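## Getting a sticky desk drawer to slide again

I put up with a drawer that jammed every morning for 2 years - silly, because the fix took one evening. Empty it first, then pull it all the way out and vacuum the runners. Wipe them down with a damp rag and let them dry.

Now rub a plain white candle along both runners, back to front. Go over it 2 times and slide the drawer in and out until it stops squeaking.

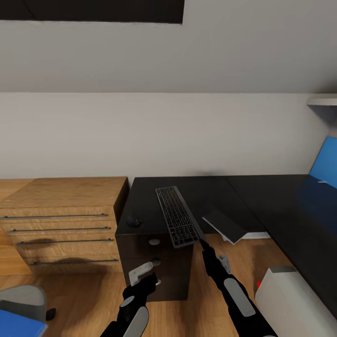 Liên Lưu wrote to me that candle wax picks up dust in her place and she likes a bar of dry soap better. Fair enough! I've tried soap on wood runners and it works fine.

If yours are metal, skip the wax and check the screws - mine had backed out and were catching. Snug them up by hand, then put your stuff back in, heavy things toward the back.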